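Call for participants: household food storage and shelf life study

Reference: Clurnby Home Storage Study, phase 3
Posted: 2021-10-12
Location: participants' own homes; one site visit to the Quartey building
Status: open

Clurnby is recruiting households for a study of how cooked food is stored between preparation and consumption. The study compares the storage time people intend when they put food away with the time it is kept before being eaten or discarded. Phases 1 and 2 covered single-person households. Phase 3 covers households of two or more people who share a refrigerator.

We need 142 households. Enrollment closes when that number is reached or at the end of November, whichever comes first.

Who can take part

You can apply if all of the following are true:

You are 18 or older and are the person who puts away leftovers in your home at least half of the time.
Your household cooks at least three evening meals per week.
You have a refrigerator with a freezer compartment or a separate freezer.
You expect to live at the same address for the full study period.
You can read and complete short forms in English.

Households with a member who is pregnant, or who is being treated for an immune condition, cannot be enrolled in this phase. The same applies to anyone employed in commercial food preparation. Vegetarian and vegan households are welcome and are currently under-represented in our applicant pool.

What participation involves

The study period is 23 days. On day 1 you attend an introductory session at the Quartey building, lasting 30 minutes, and collect a thermometer, a pad of labels and a log book. The thermometer stays on the middle shelf of the refrigerator and records without any action on your part. Do not move it to the door.

Each time you store cooked food, you write the date, the time and a short description on a label and copy the same entry into the log book. You also write down the day by which you plan to eat it. When the food is eaten, frozen or thrown away, you close the entry with the time and one of the codes printed inside the front cover. Mixed outcomes – half eaten, half discarded, for example – are entered on two lines.

Log entries take a minute or two each. A typical household in phase 2 made one or two entries per day. There is also a closing questionnaire, which can be completed on paper or online.

You are not asked to change what you cook, how much you cook or how long you keep it. Please do not eat anything you would otherwise have thrown away.

Containers

Use the containers you already own. Covered bowls, jars, bags and lidded boxes are all acceptable, provided the label can be attached to the outside. We ask only that you record the container type, using the codes in the log book, and whether the lid is latched, screwed or loose.
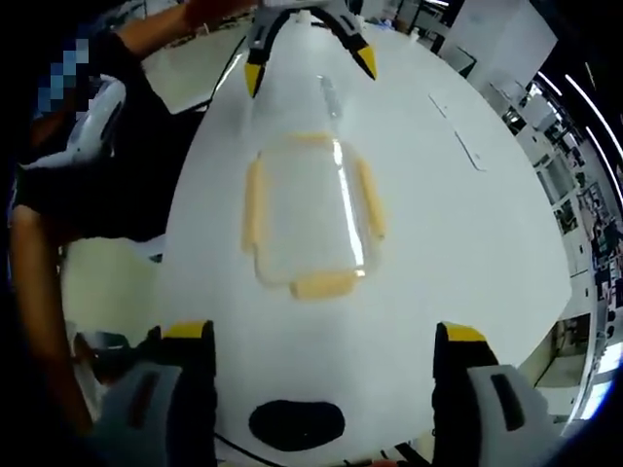
Food that is split between several containers gets one label per container, and each is closed separately. If you transfer food from one container to another during storage, keep the original label and add the letter T. Takeout packaging counts as a container if the food is stored in it overnight.

Payment

Households that return the thermometer and a log book covering the full period receive a single payment, sent by bank transfer after the closing questionnaire is received. Travel to the introductory session is reimbursed at the public transit rate. Households that withdraw early keep the travel reimbursement but do not receive the participation payment.

Data

Log books are identified by number only. Names and addresses are held separately and deleted after payment. Temperature records are kept with the log data. Participants may withdraw at any time without giving a reason and may ask for their entries to be removed up to the start of analysis.

How to apply

Complete the screening form on the Clurnby website or request a paper copy from the front desk at the Quartey building. One form per household. Applicants who meet the criteria will be offered a choice of session times.

Questions about eligibility or the study procedure should be addressed to Pentti Ruotsalainen, study coordinator. Please include the study reference in the subject line.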